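4.2 Bimanual scheduling and perception in the booth

The planner described in Section 3 produces a separate motion for each arm and leaves their timing open. Timing is settled at run time by Guvden, a small arbitration layer which holds a lock on every region of the floor that either gripper may enter. An arm asks for a region before it leaves the previous one. If the request is refused, the arm slows along its current path and stops only when the remaining free length falls below the braking distance.

Regions are computed from the fixed camera. The first version of the segmenter, Tekleab, was trained on plain backgrounds and performed badly once the walls and floor carried a printed pattern. Motifs on the mat were returned as graspable items, and polished steel was split into several parts wherever it reflected its surroundings. We therefore retrained on 3000 images with patterned walls and mats, of which 2395 contained at least one metal object. Labels were checked by hand by one of the authors (Kumsa).

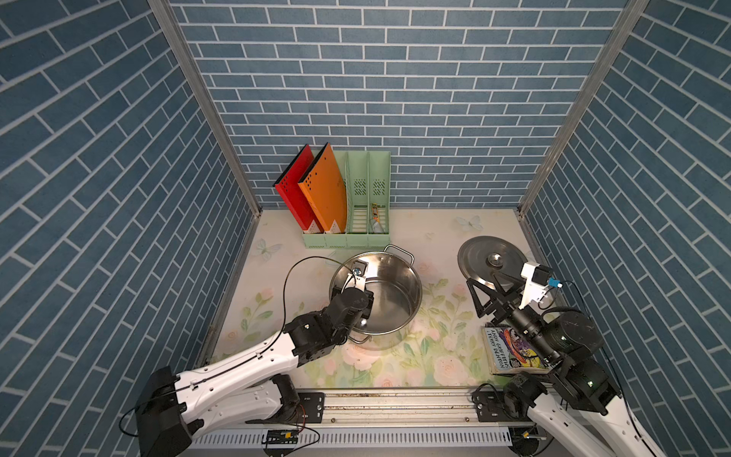 Region locks are released by position, with no timer involved. A gripper working inside a container holds the region of that container together with a margin above the rim, and the margin is kept until the fingertips have cleared it. In early trials the margin was dropped too soon, and the second arm was allowed to begin a transfer while the first was still low in the vessel. The present rule costs some idle time but removed this class of fault from our logs.

Figure 2. Booth with both arms at work. The left gripper reaches into the pot; the right gripper is over the lid. A book and a file organiser with folders share the floor.

Flat items need separate treatment. A lid or a paperback gives few usable depth points near its edge, so the fixed view alone is a poor guide to grasp height. For these classes the planner asks for a close view from the wrist camera before the final descent and fits a plane to the returned patch. The fit is rejected if the residual is too large, in which case the arm backs off and the request is repeated from a second pose.

All messages between Tekleab, the planner and Guvden pass through Gemby, which records them with a common clock. A run can be replayed without the hardware, and the 1200 replays used in Section 5 were produced in this way.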